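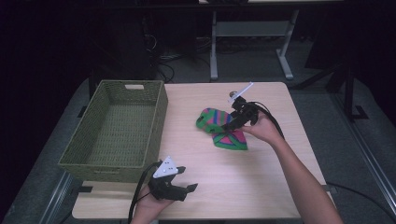 The lab at Piddale is one long room with too many cables in it. The project is called Sitia, it started in September, and the question sounds small: how much does a folding policy gain if the first thing it learns is flattening?

"People film the fold," says the project lead, who asked not to be named until the paper is out. "They start with the shirt already nice and square. Then the robot gets a lump and it's lost."

So Sitia starts with the lump. A person holds a gripper in each hand, same jaws the arm will have, and works on a small striped knit next to a green basket. Get it flat, fold it, put it in the basket. Then again. Sessions run 60 minutes, 3 a day, no more. "After that your wrists go and the data gets lazy. You can see it in the curves."

Two sets of demos. One has 60 clean folds, starting flat. The other has the same number but every one starts crumpled. Same table, same arm at the end. The lead wanted it boring.

And the result? First set did fine on flat starts and fell apart on the rest. Second set got the garment into the basket from a crumpled start on all but 9 of its test runs. "I expected a gap. I didnt expect it to be that wide." Slower, though – the arm fusses at the neck, lets go, grabs again. "It learned our fussing. We do that too, so fair enough." 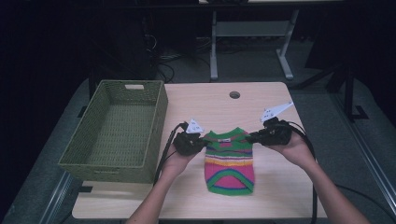 Both grippers at the top corners of the knit, basket to the left.

Why something that small? Cheap, stretchy, and the stripes help. "If the bands are wavy you know it isn't flat. You don't need a metric, you just look." They do have a metric, borrowed from the Carnham group, which scores the outline only. The lead isn't a fan. A sleeve tucked underneath can still score well, she says, and the next version will probably look at the stripes too.

Weak spots, she lists them fast. One garment. One table height. The markers on the grippers get lost when a wrist turns too far, and those takes are thrown out, so the hard twists are are under-represented. "That's a bias and it's in the paper, page one."

Next is Hallgrímsson, the follow-up, with towels and adult sizes and a different basket every week. Funding is agreed, the arm isn't – two bids in, no decision. Until then more lumps. She had a session to get back to and we stopped there.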